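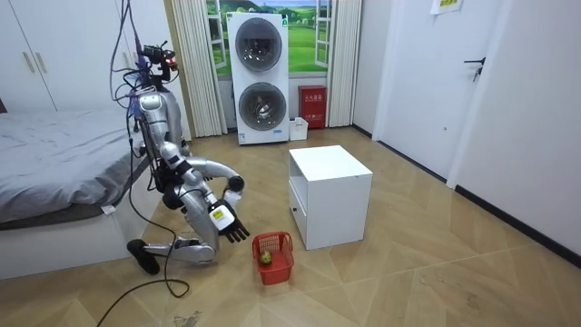

mender80
Member, 1,637 posts

Shutting down in arguments

Anyone else go totally blank when their partner is upset? I hear the tone change and I'm gone. Can't find words. Grew up in a loud house, so I know where it comes from, knowing hasn't helped much. Been doing the Naltura breathing course, 21 days in. Calmer at work. At home, same wall.

jemal
Regular

Yep. What helped me was saying "I need 20" and leaving the room. Then coming BACK. Coming back is the hard part.

trullia
Member

Not sure I agree. My ex took breaks every single time and we never finished one conversation. Felt like being left. I'd stay put, even if all you can say is "I'm scared right now".

jemal
Regular

Sounds like he didnt come back tho. Different thing.

trullia
Member

Maybe. Still felt awful waiting.

mender80
Member, 1,637 posts

Ok both useful. Tried staying last night, got out 2 sentences. She cried but the good kind I think. Going to ask her if she'd rather I take a break or stay. Counselor on Wednesday, will bring it up ther too.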